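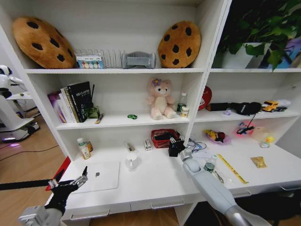
Odera Govura
Inventory and storage, Wimwood

January, late afternoon

Started on the white shelving unit with the built-in desk. The plan is one compartment at a time, with no buying of containers until the end. Last year I bought the containers first and then had containers to store.

Top shelf. The two chocolate-chip cookie cushions stay where they are. They weigh almost nothing and are too bulky for any drawer in the room. The wire dish rack has no business up there, but it has thin vertical dividers and I want to try it as a file holder for loose paper. If it fails it goes back to the kitchen. The plant above the right-hand section stays. It gets water on the first of the month and again when the leaves droop.

Middle shelf, left. The books will go in by height. The tall black one goes at the outer end so that it can act as a bookend, with the purple one beside it. The pink bear can keep its place. The green car belongs with the yellow truck in the other compartment, and I will put both in a shallow tray so they stop migrating. The clear bottle and the carton with the yellow label need to come off this shelf entirely. Bottles and paper should not share a surface.

Middle shelf, right. I measured the opening after lunch: 100 cm wide, 30 cm deep. The Desent trays are 2 cm too deep and would stick out over the edge, so those are ruled out. The long black item goes on the hook by the door.

Desk. This is the part that matters, as it is the only surface I work on. The working height is fine. The problem is that everything without an assigned place ends up here. Decisions so far:

Laptop: left side, closed when not in use.
Red folder: into the dish rack, if the dish rack works.
Bottles with the green cap and the orange label: bathroom cabinet.
Plastic cup: kitchen.
Red basket: keep, but empty it and sort the black items one by one.
Cables: test each one, label both ends, coil, tie. Anything that fits no device I own goes to electronics recycling.

I expect the cables to take longer than the rest of the desk put together. The label tape is down to the last cartridge, so labels will be short: device name only, no dates.

Entered the unit in the house list as line 118. Status is "open" until the desk is clear from end to end.

Stopped at five for dinner. Cables tomorrow, before anything else gets put down on the desk.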